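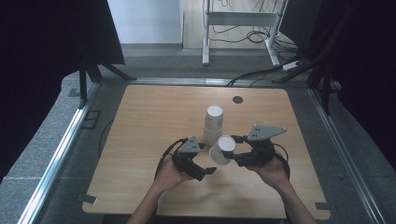
To: Shared Equipment Review List
From: Equipment Review Office, Zellusside Technical Institute
Date: 6 June 2026
Subject: Re: Clunora paired hand grippers, request for comments before purchase

Dear members,

The office thanks the department that wrote to the list with questions on the Clunora kit. The message is quoted in full so that members who joined after it was sent can follow the reply.

> The Department of Applied Mechanics has been asked to state by the end of the month whether it wishes to share in the purchase of the Clunora paired hand grippers offered by Vistell. Before we commit funds we would be grateful for answers to the following.
>
> First, is the kit fit for light, thin-walled goods? The sales sheet speaks of blocks and bottles. Our students would work mainly with paper and card items, which crush easily.
>
> Second, what is the state of the finger pads after regular use? We were told in April that the pads are a wearing part, but we have seen no price for them and no statement of how they are fixed.
>
> Third, does the service plan from Hijazi cover both grippers of a pair, or is each one charged on its own?
>
> Fourth, can the kit be used by a seated operator at a normal table, or does it call for a special bench?
>
> We would prefer a written answer on the list, as other departments will have the same concerns.

The answers are given in the same order. They rest on the office's own trial of the kit and on the written offer from Vistell, which members may request from this office.

1. Fitness for light goods

The trial task was the handling of white paper cups, both singly and nested. The operator holds one gripper in each hand and works the two together. A single cup can be taken between the fingertips of one gripper while the other stays free to steady or receive it. Operators who were new to the kit tended to close the fingers too far on their first attempts. The office advises that each new user be given a practice period of two hours before any work is recorded, and that damaged cups be set aside and not put back into the stack.

The office is satisfied that the kit is suited to this class of goods. It makes no finding on glass or on filled containers, which were outside the trial.

2. Condition of the finger pads

Members should read this section with care, as it bears on the running cost. 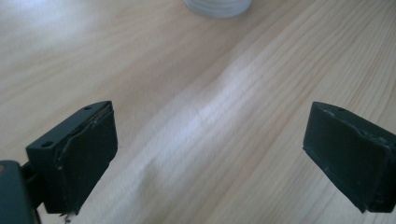
Gripper fingers in the open position, showing wear on the dark pads.

The pads on the trial unit are not in new condition. The edges are lifted and frayed in places, and there are small scuffs and nicks on the facing pad. The office did not find that this prevented the cups from being held. It does, however, consider that a pad in this state should be replaced before a course begins, as a raised edge may catch on thin paper.

Vistell has confirmed in writing that replacement pads are sold by the set, and that a set covers the fingers of both grippers. The price quoted is 300 dollars for a supply of 7 sets. The office regards this as high and has asked for a lower figure on a joint order. Departments are asked not to fit pads cut from other stock during the warranty period, as the offer excludes damage caused by parts from other sources.

3. Service plan

The Hijazi plan is written for the pair. One fee covers the left and right grippers and their cables. Pads are excluded. Either gripper may be sent in alone, but no loan unit is provided while it is away, and a department that owns only one pair should allow for this in its teaching schedule.

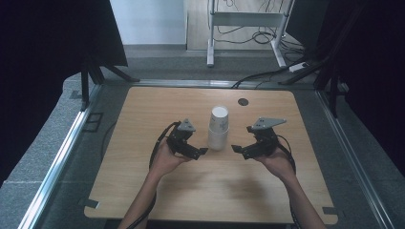
The plan runs for two years from the date of delivery and may be renewed once. Hijazi asks that faults be reported through a single contact for each site. If the purchase goes ahead, this office will serve as that contact, and departments should not write to Hijazi directly.

4. Table and working position

No special bench is required by the offer. The trial was carried out at a light wooden tabletop with rounded corners, and a department may use any steady table of ordinary height. The following points should be observed:

- Leave enough slack in the cable of each gripper for the full reach of the arm.
- Keep the cables to the outer side of each hand so that they do not cross in front of the work.
- Choose a plain surface without a cloth.
- Store the grippers with the fingers open.

The office further recommends that the height of the goods be considered when the table is laid out.

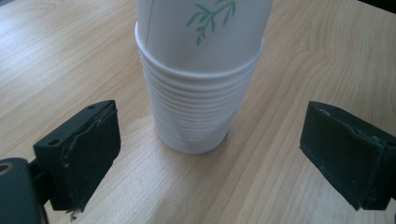

A tall stack of nested cups should be approached low, near the rims at its base, with the fingers opened wide before they are brought in on either side. Where a task calls for cups to be taken from the top of a stack, a shorter stack should be prepared in advance.

Position of the office

The office is prepared to support the purchase on two conditions: that Vistell supplies the kit with new pads fitted, and that the price of replacement sets is settled before the order is signed. Departments that wish to take part should reply to this list with the number of pairs required and the name of the budget to be charged. Replies sent to individual staff will not be counted.

A further message will be sent when Vistell has answered on the matter of price.

Equipment Review Office
Zellusside Technical Institute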